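Progress report to Batine, second period
Project: Memeo, example collection for kitchen tasks
Prepared by Cyrill Nägeli, 15 September 2021

In this period our work was mostly in the simulated kitchen. The first version of the learning system was trained on examples which Tove Eyvindsson and Yaw Odoi made by remote control of the simulated robot. They continue in the same manner, but the instructions for them are now written down, and both follow the same text. Before, each had a personal way of starting an episode, and the system learned this difference also.

We collected 119 episodes since the last report. Of these, 13 were rejected in the review by Precious Magbanua. Most of the rejected ones had a long pause in the middle, and two had a wrong task sentence attached. The rejected episodes are kept in a separate folder and are not used for training.

The change you asked for in your last letter, more variety on the counter, is made. We have now 24 layouts. The camera view is the one which the learning system receives, with the tilt included.

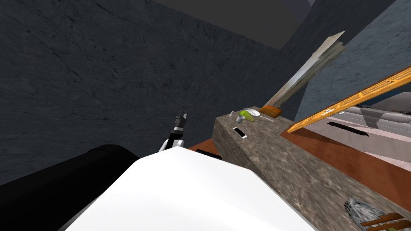
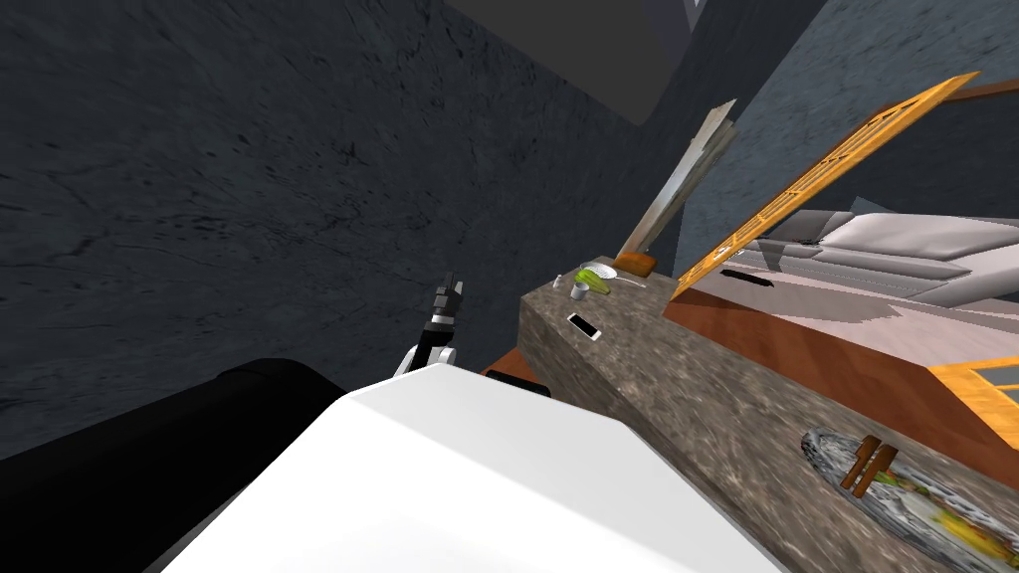 Memeo kitchen, granite counter with phone, cup and plate.

Why do you not collect all examples on the real robot?
The time on the real robot at Clonden is limited, and each layout must be set back by hand after every episode. In simulation the reset takes a moment, and a collision costs us nothing. We plan to use the real robot for a smaller set, to check what is lost in the change from one to the other.

Difficulties. The export tool stopped twice with an error, and one afternoon of recording had to be repeated. Duarte Godinho has corrected the tool. The review is slower than the recording, so Precious has at present a waiting list of episodes. We would like to move part of the budget for travel to review hours, and ask for your agreement to this.

Next steps. We will finish the review, train the second version, and compare it with the first on layouts that neither has seen. The results should be ready in December.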